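Plisden folding study – pre-run inspection checklist, with comments
Cell 2, February 2024 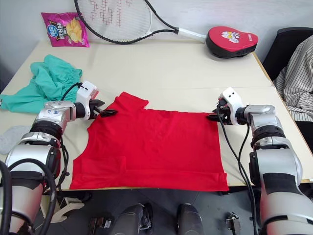
Farhad Karimi asks that the corner-pinch check be done before every block, as the July figures mixed one-hand and two-hand grasps and could not be compared.

1. Emergency stop, both arms. OK.
2. Cable loops clear of the wrist joints through full travel. OK – left loop retied.
3. Gripper jaws, wear and alignment. Left OK. Right closes slightly late, see comments.
4. Both upper corners held before the fold command is sent. OK.
5. Table seam flush. OK.
6. Policy loaded: Ider, trained on 242 demonstrations. OK.
7. Baseline loaded: Eder. NOT DONE, file missing from the cell machine.
8. Log disk space for 136 trials. OK.

Comments
Item 3: the delay does not stop the run, but mark any trial where the right corner slips. Do not score it as a policy failure.
Item 7: copy from the Fomulex share and repeat the check. No baseline trials until signed.
Next full inspection after 72 hours of arm time.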